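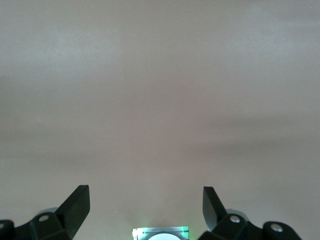 ¿Qué gana un robot cuando una persona le enseña la tarea con las manos, en lugar de programarla paso a paso?
Gana el ritmo de la persona: dónde frena, cuánto se acerca antes de cerrar los dedos, qué hace cuando el primer intento se queda corto. Todo eso queda en la trayectoria sin que haya que escribirlo como regla, y es justo lo que más cuesta anotar después.

Figura 1. Vista de la cámara de muñeca con los dos dedos de la pinza separados y sin objeto entre ellos, frente a una superficie lisa.

3. Recogida de demostraciones

3.1. Dos formas de enseñar

Trabajamos con dos modalidades. En la enseñanza directa, el operador sujeta el brazo por la muñeca y lo conduce mientras el controlador compensa la gravedad. En la teleoperación, el operador maneja un brazo maestro Umeck desde un puesto contiguo y el brazo seguidor reproduce el movimiento. Nos entusiasma poder comparar ambas sobre la misma célula, con el mismo montaje en la muñeca y las mismas piezas, porque en los trabajos que conocemos suele cambiar el robot a la vez que cambia la modalidad, y entonces es muy difícil saber a qué se debe cada diferencia.

El conjunto completo, que llamamos Ullevia, contiene 553 demostraciones. De ellas, 173 proceden de enseñanza directa y el resto de teleoperación. El reparto es desigual por una razón bastante terrenal: guiar el brazo a mano cansa, y a partir de cierto momento los movimientos se vuelven más bruscos. Limitamos por ello las tandas de enseñanza directa a 10 demostraciones seguidas, con descanso obligatorio entre una tanda y la siguiente.

3.2. Tareas y operadores

Las cinco tareas son de mesa: recoger una pieza y depositarla en una bandeja, encajar un pasador, abrir una caja con tapa, girar una perilla y doblar un paño. El paño fue, con diferencia, la más agradecida de grabar – cada persona lo dobla a su manera, y esa variedad es un regalo para el aprendizaje. Los pasadores y las perillas salieron de un lote de Willems y se usaron sin modificar.

Finbarr Kinsella grabó la mayor parte de las demostraciones guiadas y Senyo Adjei la mayor parte de las teleoperadas, pero ambos completaron tandas en las dos modalidades. Así podemos separar, al menos en parte, el estilo de la persona del efecto de la interfaz. La última tanda, con el pasador, se cerró el 29/09/2024.

3.3. Qué se registra

En cada instante guardamos las posiciones articulares, la apertura de la pinza, la fuerza estimada en la muñeca y la imagen de la cámara de muñeca. No hay cámara externa. Esta decisión condiciona todo lo que sigue: la política aprende con lo que tiene delante de los dedos y con poco más. Hay imágenes con muy poca información, como la de la figura 1, donde casi todo el campo lo ocupa un plano beige grisáceo continuo y la única referencia clara son los propios dedos, en la parte inferior. Una imagen así, tomada por separado, apenas permite localizar la muñeca en la célula.

Al principio pensamos en descartar esos fotogramas. Senyo propuso conservarlos y darle a la red una ventana corta de historia propioceptiva, y la mejora se notó desde el primer entrenamiento. ¡Fue uno de los mejores días del proyecto! Con la ventana, la política ya no depende de que cada imagen sea rica en detalles y se apoya en el recorrido de las articulaciones hasta que reaparece algo reconocible.

3.4. Segmentación y limpieza

Cada demostración se divide en aproximación, contacto y retirada mediante Stiltetti, la herramienta de etiquetado que desarrollamos para este trabajo. La propuesta inicial es automática y parte de la fuerza y de la apertura de la pinza; una persona la revisa después y corrige los límites. En la enseñanza directa la señal de fuerza incluye la mano del operador, de modo que allí el inicio del contacto se fija solo con la apertura y la velocidad.

No eliminamos los titubeos. Si el operador se detuvo, retrocedió y volvió a intentarlo, la secuencia se queda entera, con una etiqueta de corrección. En el modelo que entrenamos en marzo los habíamos recortado, y el robot repetía con mucha soltura el gesto limpio pero no sabía salir de un encaje torcido. Con las correcciones incluidas empezó a recular y a probar de nuevo, algo que dio para mucha conversación en el laboratorio y que analizamos por tareas en la sección 4.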